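Condomínio Trorthorpe
Ata da reunião sobre a sala comum e a lavandaria

Início às 19h10, na sala comum do rés do chão. Presentes os moradores que assinaram a folha anexa e um representante da administração (Moldovan). A fração do último andar fez-se representar por procuração, que foi lida e aceite.

1. Ata anterior

Lida e aprovada com uma correção: onde se dizia que o problema da roupa na sala «estava resolvido», passa a dizer-se que «foi considerado resolvido pela administração». Vários moradores fizeram questão da diferença.

2. Contas da sala comum

A administração apresentou a despesa de 2.364 euros, relativa ao sofá, às almofadas e à montagem. Perguntou-se se a montagem estava incluída no orçamento da Farnitz ou se foi paga à parte. A resposta foi que estava incluída, mas a fatura mostrada tem duas linhas e uma delas diz «montagem». A administração ficou de esclarecer por escrito. Um morador observou que já na reunião de dezembro ficara de esclarecer por escrito outra coisa, a do vidro da porta, e que o escrito ainda não chegou.

Contas aprovadas com reserva quanto à linha da montagem. Duas abstenções.

3. Roupa deixada no sofá

Foi o ponto mais demorado. A administração começou por dizer que, desde a afixação do aviso, a situação tinha melhorado «cerca de 100 por cento». Pediu-se que explicasse como chegou ao número. Não havia contagem nenhuma, tratava-se de uma impressão. A assembleia pediu que a expressão ficasse em ata entre aspas.

Foi junta à ata a fotografia seguinte, do sofá da sala.
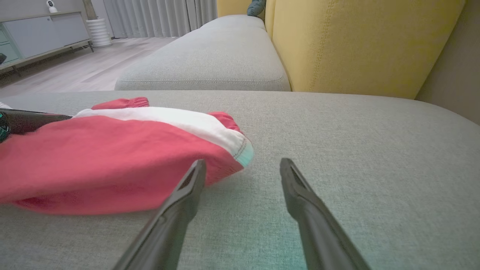
Anexo A. Peça vermelha e branca, com elástico vermelho, no assento do sofá cinzento claro.

Discutiu-se primeiro o que é a peça. Uns disseram que era um casaco de criança, outros umas calças de fato de treino. Pela fotografia não se decide: está amarrotada e dobrada sobre si mesma, e o que se distingue é o elástico franzido e um remate verde-menta com a costura à vista. Ninguém presente a reclamou. A mesa lembrou que a discussão não adiantava para o ponto e passou-se adiante, com protesto da fração do segundo direito, que entende que adianta, porque se a peça for de criança o aviso está dirigido às pessoas erradas.

A administração propôs a compra de um cesto com tampa, modelo Distar, a colocar junto à porta da lavandaria, para onde passaria toda a roupa encontrada na sala. Objeções registadas:

Que já houve um cesto, e que serviu para guardar guarda-chuvas.

Que ninguém disse quem leva a roupa do sofá para o cesto. A administração respondeu que seria «quem a encontrasse». Foi-lhe perguntado se ela própria a levaria quando a encontrasse. Respondeu que não costuma passar pela sala.

Que um cesto com tampa esconde a roupa, e a roupa escondida fica lá mais tempo.

A favor, disse-se que o tecido do sofá é claro e qualquer mancha de tinta se notará, sobretudo com peças vermelhas. Contrapôs-se que até hoje não foi comunicada nenhuma mancha e que a capa do assento, segundo a própria administração, se tira e se lava. Perguntado se alguém já tinha experimentado tirá-la, a administração disse que consta do folheto.

Votação da compra do cesto: rejeitada. Aprovou-se em alternativa, por maioria, uma experiência sem custos: usar a prateleira livre da lavandaria, com um papel a dizer «Roupa encontrada», até à próxima reunião. As peças que lá continuarem ao fim de 17 dias seguem para doação. O prazo resultou de um meio-termo entre dez dias e um mês que não deixou ninguém satisfeito.

A peça do anexo A fica abrangida por esta regra.

4. Almofadas

Foi proposto substituir as almofadas de encosto amarelo-mostarda por outras em cinzento, «para condizer». A mesa perguntou com que dinheiro. Não havendo resposta, o ponto não foi a votação. Ficou registado que uma parte dos moradores gosta da cor e que foi ela, na altura, o único assunto da sala que passou sem discussão.

5. Horário da lavandaria

A administração sugeriu alargar o horário até às 23h, com o argumento de que haveria menos pressa e, por isso, menos roupa deixada pelo caminho. A assembleia não viu a relação entre uma coisa e outra. As frações por cima da lavandaria opuseram-se por causa do ruído da centrifugação. Mantém-se o horário até às 21h30.

6. Outros assuntos

A luz do corredor da lavandaria continua a apagar-se antes de se chegar à porta. A administração disse que o temporizador foi regulado. Dois moradores foram ao corredor durante a reunião e voltaram dizendo que se apaga na mesma. Fica a administração encarregada de o regular outra vez, desta vez com um morador presente.

Pedida cópia do folheto do sofá para afixar no placar. A administração vai procurá-lo.

Ações a seguir

Administração: esclarecimento escrito sobre a linha da montagem; resposta em atraso sobre o vidro da porta; temporizador do corredor; folheto.
Moradores do rés do chão: papel para a prateleira.
Mesa: incluir na próxima convocatória o balanço da experiência, com as peças contadas.

Reunião encerrada às 20h55. Ata lida em voz alta e assinada pela mesa.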